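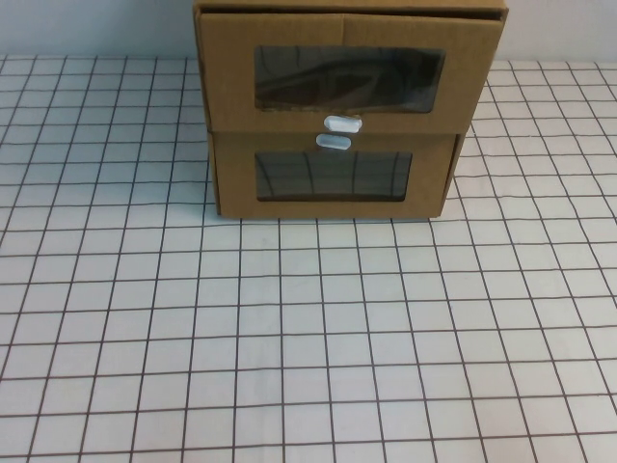 Setting up the drawer cell at Clerkton
Last revised 2026-08-16

The drawer cell has one arm, one gripper, a fixed camera, a wrist camera and a cardboard cabinet with two drawers. The cabinet is the cheapest part of it and takes up most of the maintenance. These notes are for whoever has the cell next. They assume you can already power up the arm and that you know where the stop button is. If you don't, go and find it now, then come back.

Before you switch anything on

Clear the table down to the grid. Mugs count as objects, whatever their owners say. Check that the cabinet is standing square and that both drawers are fully shut. A drawer left a little way out will ruin the first run of the morning, and you will spend an hour blaming the calibration.

Give each handle a gentle wiggle. The handles are small, smooth and white, and the cardboard behind them gets tired long before the plastic does. If one rocks, take the drawer out, glue a patch of card behind the handle and leave it overnight. Gluing it in place with the drawer shut has been tried. We then had a cabinet with one drawer.

Placing the cabinet

Push the cabinet towards the back of the table, with its drawer fronts facing the open part of the grid. Start up the fixed camera and compare its view with the reference picture in the Witeo folder. Move the cabinet, never the camera. The camera bracket took Osvaldo Farina most of July and he would like it left alone.

Look at the film over the drawer windows while you are there. It is shiny, and it will throw the grid straight back at the wrist camera given half a chance. Turn the lamp until the worst of the glare is off the lower window. You won't get rid of all of it.

Teaching the approach

1. Load the Miditz program and set the speed to its lowest value. Pride has no place here.
2. Jog the gripper to a point in front of the lower drawer, with the fingers open and well clear of the cardboard.
3. Bring it in until the handle sits between the fingertips. Check by eye from the side as well as on the wrist camera, which makes everything look closer than it is.
4. Save that as the grasp point, back straight out and save the clear point.
5. Repeat for the upper drawer. The handles don't line up exactly, so don't copy the lower points and add a bit of height. 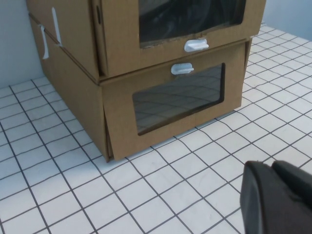 Can I teach both drawers with the same grip force?
You can start from the same setting, but try each drawer separately and turn the force down on either one if the card around the handle begins to flex.

The first pull

Run one drawer at a time and keep a hand near the stop. The pull should be straight and dull to watch. If the whole cabinet comes along for the ride, the drawer is sticking or the arm is pulling at an angle. Take the drawer out and look for a bent flap before you touch the program – it is nearly always the cardboard.

Once a drawer opens and closes cleanly three times in a row, go on to the other. When both are behaving, raise the speed in small steps and stop at 85 per cent. The arm will go faster. The cabinet has views on the matter.

Looking after it

Check the tape and the folded edges at the end of each session. Replace tape when it starts to lift, and press the new strip down properly across the join. Wipe the window film with a dry cloth, since anything wet finds its way into the card. Fingertips want a wipe as well, particularly after somebody has been generous with the glue.

Spare card and film are on the shelf marked Lo Presti, under the box of cables that fit nothing. If you use the last sheet, write it on the list. Cut new drawer fronts from the paper template, and teach both grasp points again after fitting one, even if it looks identical to the old one.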